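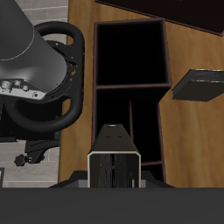

Open evening at the Thygesen observatory, November

The Thygesen observatory opens its doors to the public twice a year. I drove up for the fall one with Oskari Tuominen, who had been before and knew where to park. The lot fills by six. After that you leave the car at the bottom of the hill and walk up in the dark, so bring a red flashlight. White ones are not allowed past the gate.

Visitors were split into groups of 33. Ours was taken first to the lecture room, where Brynhildur Hviid gave a talk on lunar eclipses. She kept to the basics: why there is not one every month, why the Moon turns copper instead of going black, and how to work out whether an eclipse will be above the horizon where you live. The part on the tilt of the Moon's orbit took the longest and she went over it twice, the second time with a hoop and a ball on a string.

After that we went up to the dome. The main telescope has been there longer than any of the staff. Valdemar Bundgaard had it on Saturn when we came in. The line on the stairs moved slowly and each person got a minute or less at the eyepiece. The rings were sharp. I could make out one moon, and Oskari said he could see two.

Clouds came over at eight thirty and the dome was closed. We were sent back down to the ground floor, where there was coffee for 2 dollars and a sale of old star charts. I bought one of the northern sky with a crease down the middle.

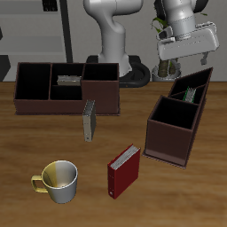 Books, a mug and two organizer boxes on a wooden tabletop.

Hülya Erdem answered questions downstairs until closing. Someone asked about buying a first telescope and she told him to get binoculars and use them for a winter. Another person wanted to know if a partial eclipse is worth a long drive. Her answer was that an hour is fine, but she would not cross the country for one.

The sky cleared again just before ten, but the dome stayed shut. Several people set up their own scopes in the lower field. Bjartur Bisgaard let us look at the Pleiades through his.

Tickets are 4 dollars, children free, and only 200 are sold for each evening. The next one is in April. The road up has no lights and the last bend is tight.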